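Right, a thread about CBD skincare. I've been putting it off because my sister-in-law has a bathroom full of the stuff and she reads these.

1/ It started in February when Roy Haslam asked me if it was worth paying more for a face cream with cannabidiol in it. Roy is 60-odd, shaves with whatever is on offer and has never asked me about skin before. So it has got to Roy.

2/ I said I'd look into it. I'm not a dermatologist. I spent eight years writing copy for the back of beauty packaging, including a long stint on the Prurex range, so I know how the sentences get made.

3/ First thing to look at on any of these is the verb. "Helps". "Supports". "Cares for". You can say a cream supports tired skin all day long and never have to show anyone a number. Supports it how? Like a shelf?

4/ "Visibly" is another one. Visible to whom? On one job I worked on it was visible to the people who'd been sent a free pot and a form to fill in.

5/ Second thing: how much CBD is in it. A lot of labels give you a figure in milligrams, say 300 mg, in big type. Is that per bottle or per dose? Sometimes it says. Sometimes you're squinting at the back under the shop lights and you still don't know.

6/ And even if you do know, what are you comparing it with? I couldn't find anything solid telling me how much you'd want in a face cream, or whether twice as much does twice the job. If you have a decent trial on ordinary faces, please send it. I mean a trial, please, and not a blog by a shop.

7/ Third thing, and this is the one that annoys me. Face AND eye. For years we were told the eye area was so delicate it needed its own tiny pot at double the price. Now one cream does both. Fine by me, but then what were the tiny pots for? 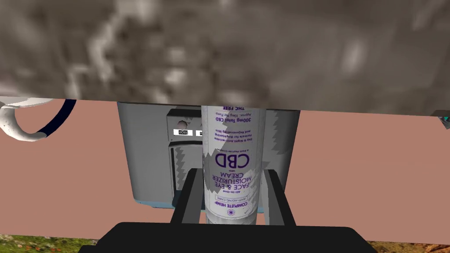
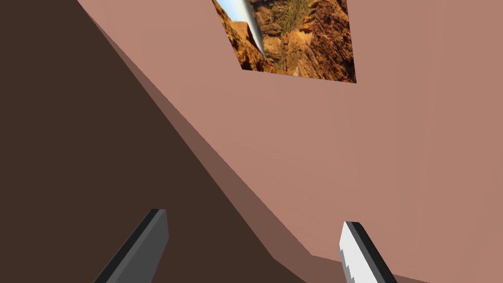

8/ Then the price. Darketti in Prolbridge (the chemist's, two doors up from the bank) has a plain moisturiser on the bottom shelf and a CBD one at eye level. The gap between them would buy you lunch. I read both ingredients lists standing up and the first few lines were very nearly the same: water, glycerin, an emollient, something to hold it all together.

9/ That's normal, by the way. Most creams are mostly that. It's decent stuff and it does the moisturising. So when someone tells me their CBD cream has made their face softer I believe them. I just think the glycerin should get some of the credit.

10/ Shirley Sugden replied to my last moan about this to say hers calmed down a red patch she'd had all winter. I'm glad. But Shirley also stopped using a scrub in the same fortnight, she told me so herself, and the weather turned. Pick any one of the three.

11/ I counted up the replies to that post because I was curious. 148 of them. Plenty of people love theirs, a few came out in a rash, and a surprising number had bought one, used it for a week and couldn't say either way. I'm in that last group.

12/ Someone asked about Coetzee, the subscription lot. I haven't tried it and I'm not going to, mainly because I couldn't find how to cancel without signing up first.

13/ To be fair to the stuff: there is proper research going on into CBD and skin, some of it in labs and some on people with actual skin conditions. It may come to something. A result in a dish is a long way from my forehead though, and the packaging tends to skip that bit.

14/ If you've got eczema or anything that flares up, please talk to a pharmacist or your GP before you put a new cream near your eyes. Patch test on the inside of your arm. Boring, I know.

15/ What I told Roy: get a plain one with no perfume, use it every day for a month, and wear sunscreen. He said he'd already bought the CBD one. He likes the smell.

16/ Replies are open. If you work for a brand, say so at the top.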